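Subject: Re: [gatov-fans] what is she making per episode??
From: Bezawit Gebretsadik
Date: 31 May 2025

Hi all,

OK, I spent way too much of my lunch on this, so you're all going to suffer with me! Quoting the original question first:

> Does anyone know what the lead on Gatov gets paid? One of
> those net worth sites says 11 million and another one says
> 587 thousand. They can't both be right. Also is it true she
> was in Drurnmont before this? I don't remember her at all.

Drurnmont first, because that one's easy. Yes, she was in it! She was the sister at the lake house, with the terrible bangs, and she had maybe two scenes before they wrote the whole family out. I rewatched them last August when I was home sick and she's really good (the phone call, oh my gosh).

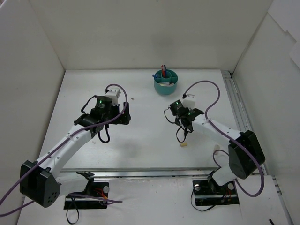
As for the money, I wouldn't trust either number. The 11 million page also says she starred in Skála, and she didn't, that was a different actress with the same first name. I think they just smooshed two people together and added up the paychecks. The lower one at least has her credits straight, but there's no source on it anywhere and it still lists Jarlow as "upcoming." Jarlow got canceled ages ago, people.
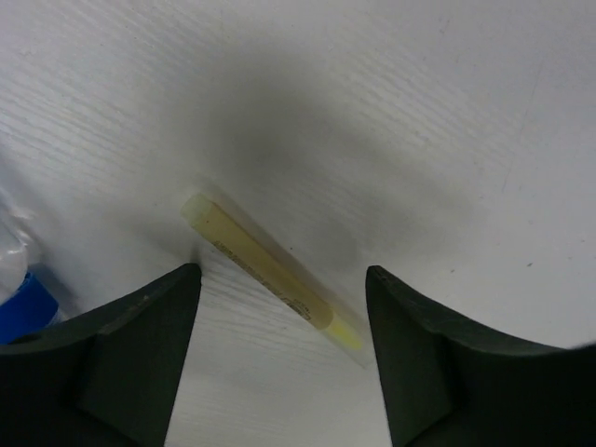
What I'd love is an old interview where she talks about her first year on Gatov, when she was still waiting tables on weekends. I know I saved it. My bookmarks folder has 351 things in it and I got through 67 before I had to go back to work, so give me a few days. If anyone has the link handy, please post it and save me!

Oh, and whoever asked about the season two commentary tracks, she's on the premiere and the finale, but not the wedding episode.

Bezawit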